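## 4. Cell configuration and upkeep

The disassembly and reassembly trials reported in Section 5 were run on one cell, which we call Sunus. It was commissioned in January and had been in regular use for 24 weeks when the configuration described here was frozen on 2024-07-05. Because most of the variance in our early trials came from the cell and not from the policy, we set out its arrangement and its upkeep in more detail than is usual.

### 4.1 End effector

Each arm carries a linkage-driven gripper with a camera mounted near the wrist. The camera's position is a compromise. Placed further back, it gives a wider view of the workpiece but loses the contact point behind the finger links at steep approach angles. Placed further forward, it is easily knocked by chassis flanges. We settled on a position in which the palm plate and links fill a large part of the view, and accepted the loss of background. Figure 3 gives the resulting view over a desktop workpiece.

The finger links pivot on small screws that are prone to backing out under repeated lateral load. In the first weeks of operation, play at these pivots was the most common cause of a missed grasp on the drive release tabs. It shows up first as a slow drift in the fingertip position at full closure, well before it can be felt by hand. The screws are now set with a medium-strength threadlocker and marked with a paint pen after tightening, and the larger hex-socket bolts are checked with a torque key at the same time.

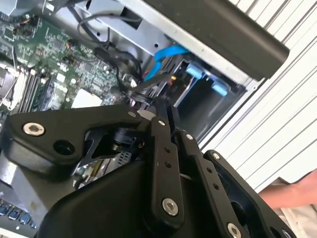 **Figure 3.** Wrist camera view with the gripper above an open desktop computer. The finger linkages and their pivot screws are in the foreground; the two light blue drive release tabs are inside the drive cage.

### 4.2 Workpiece placement and fixturing

The workpiece is laid on its side with the panel removed, so that all target components are reached from above. No clamp is used on the chassis itself. We tried a pair of toe clamps in an earlier layout and removed them, as they restricted the approach to the rear of the case and left marks on the sheet metal. Placement is instead checked against a stored reference pose at the start of each run. If the measured pose falls outside tolerance, the operator nudges the case and repeats the check.

Small parts are handled on a separate printed fixture, revised seven times over the course of the project. The present revision is called Cesora in the project files.

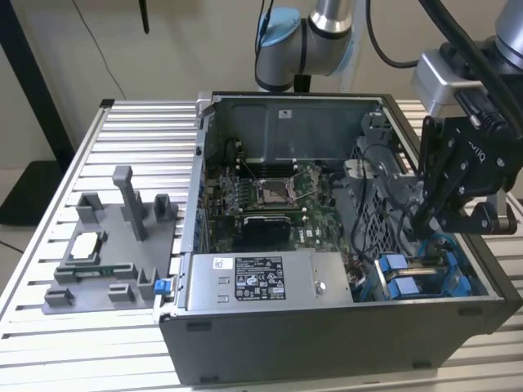
Fixture position is the setting most often disturbed in ordinary use, usually when a workpiece is lifted in or out. Early revisions were held with double-sided tape, which crept under load and had to be replaced frequently. A surface with fixed features makes recovery far simpler. The table here is built from slotted aluminium extrusion, and the grey fixture stands on it to the left of the case, so the slots can serve as a straight reference when the fixture is put back after cleaning. Its recessed pocket, with the white rectangular component resting in it, is the feature we probe to confirm the position. Probing takes one touch on each of two adjacent walls of the pocket, and the result is written to the run log by Wurnitel, the in-house cell controller.

Printed fixtures wear at the clips first. We replace the whole part when any clip along the front edge no longer springs back, and keep one spare printed from the same file – mixing revisions caused an offset error that went unnoticed for several sessions.

### 4.3 Routine checks

Upkeep is divided between checks made before every session and those made on a cycle count. Before a session, the operator wipes the fingertips with isopropyl alcohol, inspects the cable runs for rubbing at the upper arm, opens and closes each gripper through its full stroke, and runs the pose check described above. A gripper that fails to reach its closed position twice in a row is taken out of service.

Cycle-count checks cover the pivots, the wrist flange bolts and the camera bracket. The Wurnitel log records every full closure as one cycle. The first pivot failure that required replacement parts occurred at 1916 cycles and the second at 2225, on the other arm. In both cases a pivot screw had loosened and the bore had worn oval. With only two failures we make no claim about expected life, but we set the service interval well below the lower figure and have had no further failures of this type. 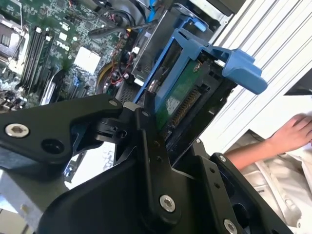

Fingertip condition matters most in drive removal, where the grasp surface is smooth plastic and the space beside the cage is narrow. A worn tip tends to slide along the caddy before it gains purchase, and the resulting sideways force is carried by the pivots. Contact is made through a small area: the slim end of the upright finger plate presses on the blue caddy, while the drive's green circuit board and the row of gold pins along its edge are exposed on the underside. A slip in that direction could damage the board. We therefore limit closing force during this step and inspect the tips for burrs, which are dressed with a fine file. Tips are replaced in pairs, even where only one shows wear, to keep the closing point centred.

### 4.4 Recalibration after repair

Any work that disturbs the wrist flange or camera bracket is followed by a full hand–eye calibration, using the Sikder routine described in Appendix B. Replacing tips or tightening pivots requires only a shortened version, in which the tool centre point is measured again and the camera transform is left alone. The cell is returned to use after the pose check and the fixture probe both pass on the same start-up. Runs recorded between a fault and the next successful calibration were excluded from the results in Section 5.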